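Reducing Food Waste in a Shared Office Kitchen

2 min read

In May the residents of the Turen building adopted a new arrangement for the kitchen on the second floor. I have been asked to set down its terms, and I do so in a personal capacity.

The kitchen serves 62 people. Under the former practice, leftover food stayed in the refrigerator until it spoiled. Food may now be kept for two days and must carry the owner's initials and the date it was stored.
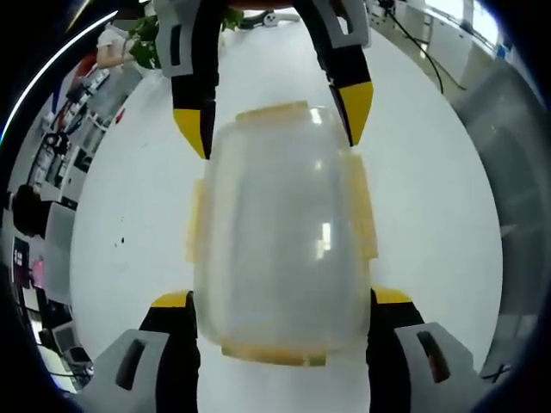
What happens to food that is not labeled? It is moved to the lower shelf at 12 noon, where any resident may take it, and whatever is left at the end of the day goes into the compost bin.

Coffee grounds and fruit peels may be composted. Meat, dairy and cooking oil may not. Skodel collects the bin under the contract that formerly covered paper only, and a fee of $500 a year is shared among the tenants.
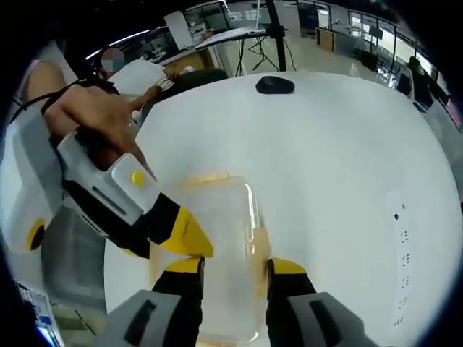
The fee was the main point of disagreement. Vuver, which occupies the smallest suite, asked that it be divided by headcount, and this request was granted. I supported it at the time and continue to consider it fair. The question of the freezer remains open.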